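**Mandirard Institute: Manipulation Group**
**Report of the Review Officer, 13/02/2019**

The undersigned was asked to determine whether the result known as the Pavska result should be released under the name of the Institute. The request came from the director's office. It was marked routine.

The result may be stated briefly. Torquil Hepburn had proposed that a robot arm learns to handle cloth faster when the failed attempts are kept in the training set and labeled by the moment at which a person would have given up. He called this moment the point of surrender. Cameron Ruawai objected to the term in writing on two occasions. It was retained.

The trials were conducted in the main hall. An arm was to lift a piece of folded fabric from the table and place it in a basket. The first policy, Junon, was trained on 1463 successful demonstrations and no others. The second, Baumgartner, was trained on 856 successes and 420 failures. Each was given 2000 attempts. Baumgartner, with fewer demonstrations in all, placed the fabric correctly more often than Junon under every lighting condition and with every fold.
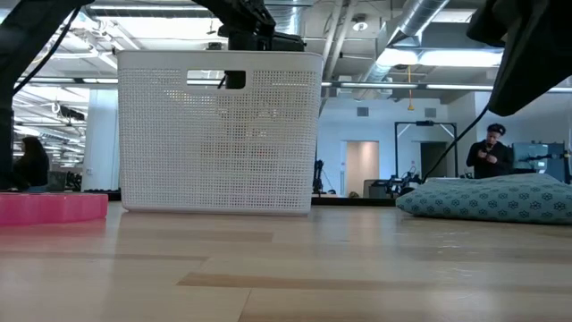
The undersigned examined the logs over three evenings and found no error in the arithmetic. The difficulty lay in the labels. A point of surrender cannot be measured by an instrument. A person must watch the recording and press a key at the moment when he or she would have stopped trying. Mr. Hepburn had labeled the first half of the failures. Ms. Ruawai had labeled the second half, after he was moved to the night schedule.

When the two sets were compared, they did not agree. Mr. Hepburn pressed the key early. A corner slipped, the fabric sagged, and he was finished with it. Ms. Ruawai waited. In one recording she allowed the arm to close on nothing eleven times before she pressed. In four recordings she did not press the key at all, and the file ended without a mark.

The undersigned asked her about the four recordings. The interview took place in the corridor outside the hall, and the following is taken from notes.

"The instructions say to mark the point at which I would have given up," she said. "I had not reached it."

"The recording had ended."

"Yes. I would have liked more recording."

It was put to her that an unmarked failure was of no use to the method. She replied that the undersigned might wish to look at what the policy did when it was trained on her half alone. No such run appeared in the report. She had made it on her own time and had not known where to file it.

The run was located. Trained on her half, the arm was slower. It missed as often as the other on the first grasp and more often on the second. It then continued. It came back to the cloth from the left, from the right, and from a height that neither labeler had ever demonstrated, and by the end of the allotted time it had placed more fabric in the basket than Baumgartner.

Mr. Hepburn was shown these figures at the start of his shift. He read them standing up. He asked whether his own labels should be withdrawn, and was told that this had not been decided. He then asked for the four unmarked recordings and watched them in order, with his hand beside the key. The undersigned remained in the room until the third one and did not see him press it.

It is recommended that release be postponed until March. It is recommended that the labels be reported by labeler, that Ms. Ruawai's run be entered in the record under her name, and that the term "point of surrender" be reconsidered by its author, who has since asked for permission to do so.

The undersigned also requests access to the hall for one further evening. The purpose of the visit is to label a set of failures. No earlier reviewer has made this request, and the form does not provide a box for it.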